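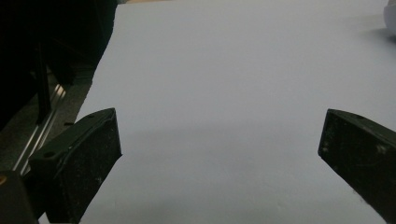 *Pale, matte, faintly blue. Paper or tabletop, take your pick.*

I've been reading about clear desks again. The Omora people reckon a bare white surface helps you think, and their newsletter promised I'd get 14 hours a month back. From what, they don't say. I gave it most of May.

White shows everything. Crumbs, pen, the grey ring off a mug. I wiped mine down more in those weeks than I had all last year, and my bills still got paid late. The clutter moved to the floor beside the chair — same stuff, further to bend.

A shop in Nondthorpe wanted $200 for a desk mat in "cloud" colour. Lilley had one for $89. I bought neither and used the back of some leftover lining paper, held down with tape at the corners.

It's fine. I like it for cutting out patterns. I'm not convinced it has done a thing for my thinking, and the tape has started to lift.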